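Zoos Should Let Their Animals Hide

2024-06-22

Every summer the same complaint turns up in visitor reviews of Prestness Zoo. A family pays for tickets, walks to the far end of the park, and sees an enclosure with no lynx in it. The lynx is asleep behind a log. People want their money back.

I think the zoo should keep the log, and add a few more.

A lynx rests for much of the day. It picks a spot where it can't be seen, and it does that in the wild too. An enclosure that gives it no such spot may be good for photos, but it is a poor place for a lynx to live. I waited 16 minutes at the glass in May and saw one ear. I was fine with that.
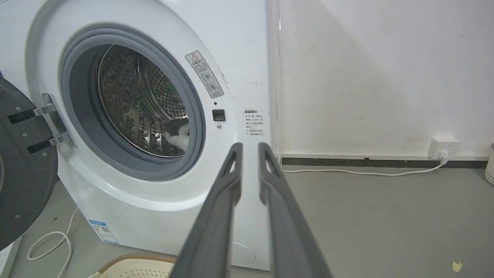
What visitors are owed

None of this means the zoo has done its part. The sign at the lynx enclosure is 54 words long and most of them are about body weight. It should say when the cats are usually up and where they like to sleep. Geltwood Wildlife Park posts feeding times at the gate, and people plan their walk by them.

The zoo wants to spend its next grant on a larger viewing window. I would put it into planting. A bigger window mostly gives the animals more faces to avoid, and the paths on that side are crowded already.

Members will be asked about the plan before the design is settled. There are 500 of us, and last time only a few wrote in. The form is at the ticket office, and it takes four minutes to fill out.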